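The plumber who would like you to stop flushing things

Hanan Khalaf has been a plumber for 28 years and has formed opinions about all of us. She runs Semaan, a two-van outfit she took over from her uncle, and when I asked what people get wrong about their bathrooms she put down her tea and looked at me with something close to pity.

"The wipes," she said. "Start with the wipes."

The packet says flushable. Khalaf's position is that a set of keys is also flushable, in the sense that it will go. She once pulled a toy giraffe out of a bend in a client's pipe, and the client's first question was whether it could be washed.

She didn't plan on any of this. She was halfway through a bookkeeping course when her uncle's apprentice quit in July, in a heatwave, under a house. "He came out from under there, handed over the torch and walked to the bus stop. I was only there to drop off lunch."

I asked whether she'd considered following him to the bus stop.

"I'd parked the car behind the van. I couldn't get out."
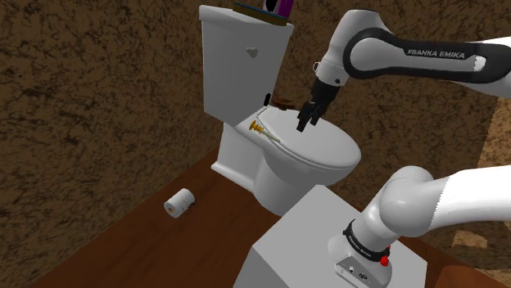

Most of the calls she gets now are about noise. A toilet that hisses at night will keep a household awake for a month before anyone rings, and the cure is often a washer that costs less than a coffee. Her labour costs rather more than a coffee. She is at peace with this.

"I had a bloke, lovely bloke, who'd been getting up every night to turn the tap off at the wall. He'd done it for eight months. He had a little lamp set up for it."

What did she charge him?

"The minimum. Then he asked if I could leave the old washer. I think he wanted to show his wife."

Her own bathroom, she admits, is a disgrace. The basin tap drips, and has done through two premiers. Her husband, Marwan, has offered to call someone. He made the offer in front of guests.

She has softened on some things. Home repairs used to make her cross, and now she rather enjoys them as a form of folk art. She has met a cistern held together with fishing line and a shower rail propped up by a cricket stump. The stump, she says, was doing a good job, and she charged 20 dollars less out of respect.

Does she ever think about the bookkeeping?

"Every June," she said. "I do the tax at the kitchen table and I can hear that tap."

Then her phone rang. It was a woman with water coming through a light fitting, and Khalaf told her twice, quite gently, to stop flicking the switch to see if it still worked.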